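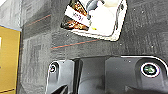
Yaryna Karpenko asked under my last post whether carpet tiles are worth it in a storage room, or if she should just paint the concrete.

I'd go with tile if you stand in there a lot. Ours is dark gray, low pile. Boxes sit flat on it and it's easy on the knees when you're packing.

Downside: dark gray shows every bit of lint. I vacuum at 6 in the evening and there are white specks again by morning.

We paid 490 for the tiles, glue included. Paint would have been cheaper. The guy at Kuhlmann said up to 600 for a room this size, so check a second place.

White boxes get the label on top, always. If it's on the side you end up turning every one of them around to find the Stumness order.

Next job is the shelves. They've been on the list since August. Yaryna, send me your measurements and I'll tell you what to buy.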